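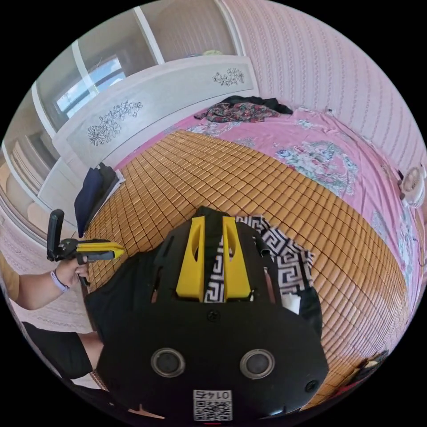

bedroom, 6 am. still not packed

ok so moving out of Brusside in April. 2 years in this place. things I learned, quick thread

get the deposit terms in writing. Gallagher lettings wanted 622 back off me for "cleaning". Kevin Cronin upstairs had the same letter, word for word

change your adress with the bank FIRST. takes 16 days, dont ask

book the van early. Stirkstead ones go fast

meter readings, both of them, morning you leave

more later, Ita's at the door with tape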